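Old towers, new drives

I've been on a bit of a desktop kick since May, and the Hovonlow repair corner is to blame. People keep donating these big old towers, and I keep saying yes to them! My favorite part is the hard drives. If you've only ever fought with tiny screws in a dark corner of a case, a plastic caddy feels like a present — the drive sits in it, and the whole thing slides into the bay. 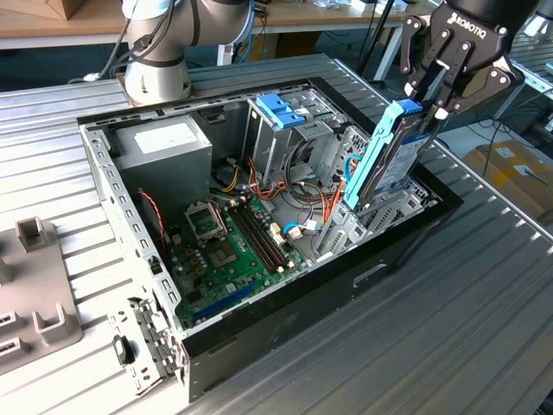 I do like to lay the case on its side for this, with the panel off and plenty of light. Push the power cables out of the way before you start (I forgot on 2 machines in a row and had to pull everything back out). Then plug in the SATA cable and give it a little tug to be sure.

We have 3 more towers waiting for drives, and after that they go over to the Flaststead reading room. If you have spare caddies in a drawer, any color, please bring them by!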